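Town Hunt Organizer's Guide
By Lorena Echeverría
Updated in November

Section 4. Setting up the clue map

In this section you prepare the map for a town treasure hunt with the Rendeck hunt kit. Please read all the steps one time before you start. The kit permits up to 300 players on one map, and each player belongs to a team.

Before you begin, you need the organizer card from the box, a printed street plan of your town, and the list of the shops and public places which agreed to keep a clue.

1. Open the organizer page and type the number that is on your card. If the page does not accept it, check that you did not type the letter O in place of a zero.

2. Choose "New map" and write the name of your town. We use the name Zorville in all the samples of this guide, so you will see it also in the printed sheets.

3. Put the border of the hunt. Players should be able to walk from one side to the other without a car. For Zorville we stopped at Pemton Street, and it was already a long afternoon for families with small children.

4. Add the clue places one by one. For every place you write the street address, the opening hours and the name of the person who keeps the clue.

Note: A clue place must be open on the day of the hunt. Many small shops are closed on Monday, so ask them again even if they are already in your list.

5. Give each clue place an object word. The object word is what the players write on their answer sheet, and it should be a thing they can find with their eyes and not a thing they must ask for. Short words work better, for example a color together with a shape.
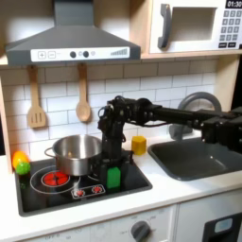 Fig. 6. Green block on the stovetop, yellow block on the countertop.

6. Write the riddle for each object word. Two or three lines are enough. Read it aloud to somebody who does not know the answer - if this person needs more than a few minutes, make it easier.

Caution: Do not use the same object word in two places. The system accepts it, but then the answer sheets can not be checked in the correct way and you will have to correct them by hand.

7. Press "Lock map". After this you can still change the opening hours, but not the addresses or the object words.

8. Print the team sheets. In our last hunt we printed 289 sheets and it was enough, but keep a few blank ones at the start table for teams that register late.

If a clue place cancels after you locked the map, go to "Replace a place" in Section 5. The bakery Đỗ had to close on the morning of our first hunt, and we used this function with one hour left. The old riddle is removed from the online map, but it stays on the sheets which are already printed - tell the teams at the start which line they must cross out.

We use cookies to remember your language and your map settings. Accept / Change settings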